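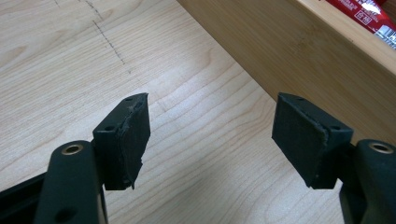
濃い緑色の指を備えた手持ち式グリッパーの先端。左側のゴム状のパッドは縁がめくれている。奥は木製の箱

ロボット用ハンドの開発を手がけるポゼック(Poseck)は3月、エルティッツにある作業所を一般に公開した。手持ち式グリッパーを使って人の手の動きを記録する作業の実演が中心で、近隣の住民や学校関係者、食品卸の担当者ら65人以上が訪れた。同社が作業所の中を外部に見せるのは初めてとなる。

公開されたのは、旧マイヤール製本所の建物の1階部分。木の天板の作業台が壁沿いに並び、職員が交代で実演に立った。台の上には木製の箱や、菓子の袋、布巾、計量スプーンなど家庭にある品が用意された。職員は片手でグリッパーを握り、レバーを引いて2本の指を閉じ、箱の中の袋をつまんで台の手前に置く。置いた袋をまた箱に戻すところまでが一区切りで、終わると記録を保存し、品物の向きを変えて次に移る。

使われているグリッパーはロボットアームに取り付けられておらず、人が手に持って動かす。手元のカメラが指先とその周りを撮影し、指の開き具合とあわせて保存する仕組みだ。集めた記録は、同社が「タスリー(Tusley)」の名で開発を進めている据え置き型の仕分けロボットの学習に使われる。

公開日までの1か月にこの作業所で保存された記録は2752件だった。このうち途中で品物を落としたものや、手が止まったまま時間が過ぎたものは、後の確認作業で別に分けられる。確認を担当する職員の机も見学の対象となり、来場者は画面で短い記録をいくつか再生してもらった。同じ袋をつかむ動作でも、上から差し込む人と横から滑らせる人がいることが、並べて見ると分かる。

実演の進行役を務めたグアダルーペ・カマチョさんは、同社で記録作業の手順づくりを受け持っている。カマチョさんは来場者を前に「急がないでください、と新しい人には最初に言います。速くつかめても、つかむ直前に何を見ていたかが映っていない記録は使いにくいのです」と話した。指先が品物に近づくところでいったん速度を落とし、向きを合わせてから閉じるのが同社の手順だという。

指先の消耗についても説明があった。品物に触れる面には黒いパッドが貼られており、使い続けると縁からはがれたり、裂けたりする。左右で傷み方に差が出ることも多い。右利きの職員は箱の内壁に左の指を当てて位置を決める癖がつきやすく、その側から先に傷むとカマチョさんはみている。交換の時期は一律には定めておらず、職員が始業前に見て判断する。少しめくれた程度であれば、そのまま記録を続けることもある。「家庭や倉庫で使われるロボットの指も、いつも新品というわけではありません。傷んだ状態の記録が交じることは、ある程度までは認めています」と説明した。一方、品物が滑って保持できなくなった場合は、作業を止めて貼り替える。

来場者が自分でグリッパーを握る体験の時間も設けられた。1組20分の入れ替え制で、16組が参加した。課題は、箱の中の小さな袋を縁に当てずに取り出すこと。指を大きく開きすぎると箱の壁に触れ、狭すぎると袋の端しか挟めない。市内の中学校から来た生徒の一人は「自分の指なら考えずにできるのに、どこまで閉じたか分からなくなる」と話し、続けて布巾を畳む課題にも挑んでいた。体験中の動作は記録されておらず、学習には使われない。

作業所で働く職員の多くは、これまでロボットの仕事に就いたことがなかった。製本所の時代からこの建物に勤める職員もいる。採用時に専門の知識は求めず、研修では道具の持ち方と、作業台の片付け方を先に教える。前の記録で使った品物が台に残っていると、次の記録に余計なものが映り込むためだ。立ち作業が続くことから、午前と午後に休憩を挟み、担当する品物も途中で替えている。

質疑では、箱の縁が光って見える場合に支障はないか、包装の文字は読み取っているのか、といった問いが出た。同社は、照明の位置は日によってわずかに変えており、明るさの違いも記録に含めていると答えた。包装の文字については、現在の学習では品名の読み取りを目的としていないと説明した。食品卸の担当者からは、つぶれやすい菓子の袋を扱えるようになる時期を尋ねる声があった。これに対してカマチョさんは「つかむ強さを記録する方法をまだ試している段階で、時期はお答えできません」と述べるにとどめた。

映像に個人の顔や持ち物が映らないかを心配する意見もあった。同社によると、カメラは主に指先の方向を向いており、作業台の周辺には私物を置かない決まりにしている。人の顔が映った記録が見つかった場合は、確認の段階で削除する。見学者の通路も、作業中のカメラの向きから外れる位置に設けた。

タスリーの試作機は作業所の奥に置かれていたが、この日は動かさず、外観の展示のみとした。同社は夏までに、エルティッツ市内の倉庫で試験を始めたいとしている。試験では当面、職員が横に付き、箱から袋を取り出す作業に限って動かす。次の公開は秋を予定しており、その際には試作機の動作も見せる方針だ。見学の申し込み方法は、日程が決まり次第、作業所の入り口と同社の案内紙で知らせる。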